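Support ticket: row counter and chart highlight out of step
Product: Ambaye pattern reader, desktop version
Opened by: Barry Entwistle
Category: Charts and counters
Status: Open – waiting on customer

Barry Entwistle wrote:

I bought the Groretti shawl pattern through your shop and have been working from the chart in the pattern reader. The row counter and the highlighted row on the chart no longer agree. The counter says 43 and the highlight is on row 41. I have counted the knitting itself and 43 is right.

If I drag the highlight up to 43 it stays there until I close the pattern. When I open it again it has dropped back two rows. Lace pattern, so being two rows out matters. I have already had to pull back one section.

I'm on a laptop, Windows. I have restarted it and logged out and back in. No change.

Support replied:

Thanks for the details. A few questions.

Did the highlight ever match the counter on this pattern, or was it wrong from the start?
Have you added any notes or extra rows to the chart?
Do you have the same pattern open on a phone or tablet?

Please also go to Settings, then About, and send us the version number.

Barry Entwistle wrote:

It matched at first. I noticed it was out somewhere after row 30 but I couldn't say exactly where.

I added two plain rows after the border because I wanted it a bit deeper. I used the "insert row" button. No written notes.

The pattern is on my tablet too but I haven't opened it there since I cast on.

Version is 7.13.

Support replied:

The two inserted rows are probably the cause. The counter includes inserted rows and the highlight should as well, but in your version the highlight goes back to the designer's original numbering when a pattern is reopened. That would account for a difference of exactly two.

Please try this:

1. Open the pattern and write down the row you are really on.
2. Go to Chart, then Row numbering, and choose "Include my rows".
3. Set the counter and the highlight to the same row.
4. Close the pattern with the Close button and wait for the saved message.
5. Open it again and check.

Your project notes and colour markings won't be affected.

Barry Entwistle wrote:

Did all of that. "Include my rows" was already ticked. I unticked it, closed, opened, ticked it again and went through the steps. It held for one evening. The next time I opened it the highlight was two rows back.

I also tried it with my other project, the Beltura socks. No inserted rows in that one and it behaves itself. So I think you are right about the rows, but the setting isn't fixing it.

One more thing. When it goes wrong the stitch count at the side is wrong too. It shows 277 for the row, and I have 281 on the needle. 277 is the figure for the row two below.

Support replied:

That is useful. The stitch count is taken from the highlighted row, so it will be wrong whenever the highlight is.

We inserted two rows in our own copy of the Groretti chart and it went wrong after the tablet version was synced. Your tablet may be sending its older copy of the chart back to your account, even though you aren't using it there. Please open the pattern on the tablet once, let it sync, and check whether your two extra rows appear.

If they don't, remove the pattern from the tablet only (press and hold, then "Remove from this device") and leave the laptop copy alone.

Barry Entwistle wrote:

The extra rows are not on the tablet. I left it for ten minutes and they still didn't come through. I have removed it from there as you said.

Laptop has been fine since, opened and closed it several times. I'm on row 49 now and will leave this open until I've done the next repeat. The yarn is Prilent 4 ply if you need it for the project record – I never filled that part in.

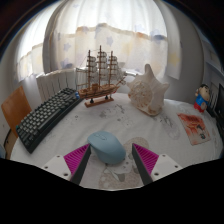
Can you also tell me whether it's safe to put the pattern back on the tablet later? I take it to my knitting group and would sooner not carry the laptop.

Support replied:

Please leave it off the tablet for now. A fix for inserted rows is planned for the October update. Once both devices have it, you can download the pattern again and your rows should come across.

Until then you can print the chart with your own rows included, from Chart, then Print, then "My version". Let us know how the next repeat goes.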